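We use cookies to remember your preferences and count visits. Accept | Manage settings

Cold Email Follow-Ups: Your Questions, Answered With Some Patience

Posted in January by the Skistmont sales desk

How many times should I follow up before I give up?
Four, spread over 28 days. One email and a sulk is what most reps manage, and then they tell their manager the list was bad. Sometimes the list is bad. You still owe it three more emails.

What do I write in the second one?
Something new. A short case, a price change, an answer to a question the prospect's industry keeps asking. "Just bumping this to the top of your inbox" tells the reader that you have nothing to add and would like credit for adding it.

How long should a follow-up be?
Under 70 words. We once trained a team at Givitz whose standard follow-up ran to 300, with a mission statement in the middle. They cut the mission statement and kept the phone number. Replies picked up within the month, and the mission statement has not been missed.

Is there a best time to send?
Mid-morning, the prospect's time zone, any day but Monday. On Monday your email arrives with the weekend's leftovers and gets deleted in the same sweep. Beyond that, pick a slot and stick with it long enough to compare.
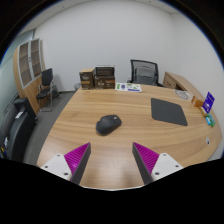

Should I call as well?
Yes, after the second email. Mention the email, but don't ask whether they read it. They didn't, and now you have made them say so. Give the reason for your call in one sentence and ask if they have two minutes. Then take two minutes.

Can I put "Re:" in the subject line so it looks like we've already talked?
You can. You can also wear a fake mustache to the meeting.

What if they say "send me some information"?
Ask what they'd want it to cover. A real prospect will name something — pricing, setup time, who else uses it. Anyone else will say "just the general stuff," and you can send the one-pager and move them to the quarterly list.

Our software sends follow-ups automatically. Do I still need to do anything?
Read them first. A rep at Plurnar left a sequence running on an account that had already signed, and the new customer got a cheerful note asking if they were still the right person to talk to. Set every sequence to stop on a reply, then spend 20 minutes a week checking that it does.

When is a no really a no?
When they say no. Thank them, log it, and leave them alone until something changes on their side or yours. We've had buyers at Orozco come back a year after turning us down, mostly, they said, on account of how quietly we went away.

Contact the sales desk | © Skistmont | Back to top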